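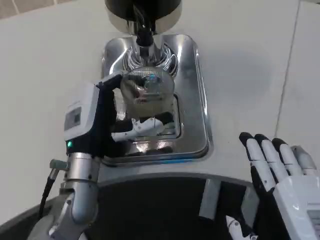
400 coffee demos and I still don't trust the number

Forum: Data collection and imitation learning
Thread started in November

tarnish_ok
Original poster

Head view from our grinder task. Left hand holds the dosing cup under the spout, right hand stays open off to the side. We are collecting for a policy that is supposed to run the whole coffee routine at the Fondasgate site, and the plan on paper says 400 demonstrations of this segment and then we train.

My problem is with the 400. It came out of a planning sheet and I can't find anyone who will defend it. I went through a batch last night and most of the episodes are the same episode. Same operator, same cup, same approach from the left, same lighting. If I had to bet, I'd say we have a few dozen useful demos and a lot of copies.

So before I burn more operator hours: has anyone here seen the count matter on a task like this, or is it all spread?

mudlark77

Spread. We did a scoop and pour task on the Skelley rig and the second half of the data did nothing we could measure. Then we moved the bench a hand's width and the policy fell over. More of the same would not have fixed that.

pellet_grill

I'd push back a little. Repeats are boring but they teach the fine part of the motion. Getting a round cup centered under a spout with fingers wrapped around it is a tight fit. If you spread everything out too early you get a policy that goes vaguely toward the grinder from anywhere and is bad at the last inch from everywhere.

mudlark77

Sure, if the last inch is what fails. Do we know that it is?

tarnish_ok

We don't, which is part of my complaint. There is no baseline policy yet. The collection target was set before anybody trained anything.

quillback

Can I ask about the metal? Polished tray, shiny cup, chrome ribs behind the spout. The cup wall is reflecting the spout and the robot's own fingers. I would worry about that a lot more than the demo count. If the operator wears a bright shirt in one batch and a dark one in the next, it could end up in the tray and your network may decide it's important.

pellet_grill

People say this every time there is something shiny on a counter. Has anyone shown it? We trained on a steel sink for months with no special treatment.

quillback

With how many lighting setups?

pellet_grill

2. Fair enough.

osprey_nest

What is the right hand for? It's open with nothing in it. If it's idle for the whole segment, you are recording a lot of joint values for an arm that does nothing, and operators let an idle arm drift. On Agbayani we found our idle hand sat in a different place for each operator. The policy picked up on it as a sort of operator ID. Took us far too long to notice.

tarnish_ok

It has a job in the next segment. For this one the instruction is "keep it clear," and that is all the instruction says. I just pulled 17 episodes at random and compared the right wrist at the start. It's all over the place. So thanks, I hate it.

osprey_nest

Write down a start pose and check it in software before recording begins. Don't rely on people remembering.

mudlark77

Disagree. Fix the start pose and you've made the data narrower again, which is what this whole thread is about. Let it vary, but on purpose. Sample a start position, show it to the operator, log it.

osprey_nest

That works too if you have the tooling. Most teams don't.

gantry_cat

Reading from the vendor side. Gosari has an augmentation package that a lot of groups use for this kind of thing, you can get a big multiple out of a small set of demos. Might save you the argument.

quillback

Did any of those groups publish success rates on hardware? I have read that page twice and all I found was a bigger dataset.

gantry_cat

I'd have to ask.

pellet_grill

Also, an augmented reflection is still wrong. You can shift the colors all you like, but the fingers mirrored in the cup won't move the way they should.

quillback

I thought you didn't believe in reflections.

pellet_grill

I don't believe they kill you at this scale. I believe in them as physics.

tarnish_ok

OK, what I'm going to propose. Pause collection. Train on what we have, bad as it is, and watch where it fails. If it fails in the final approach, pellet_grill gets the repeats. If it fails when we move the start pose or change the lights, we spend the rest of the budget on that. 2 operators minimum either way, switching partway through each session.

I expect to be told that the plan says 400.

mudlark77

Keep a held-out set from an operator who isn't in training at all. Otherwise the offline numbers will look great and you'll lose the argument to your own chart.

osprey_nest

And label the failures. Misaligned cups, slipped grips, all of it. Please don't let anyone delete those before you've looked – ours were gone by the time I asked.

tarnish_ok

Ours get deleted at the end of each shift. I'm going to go turn that off now.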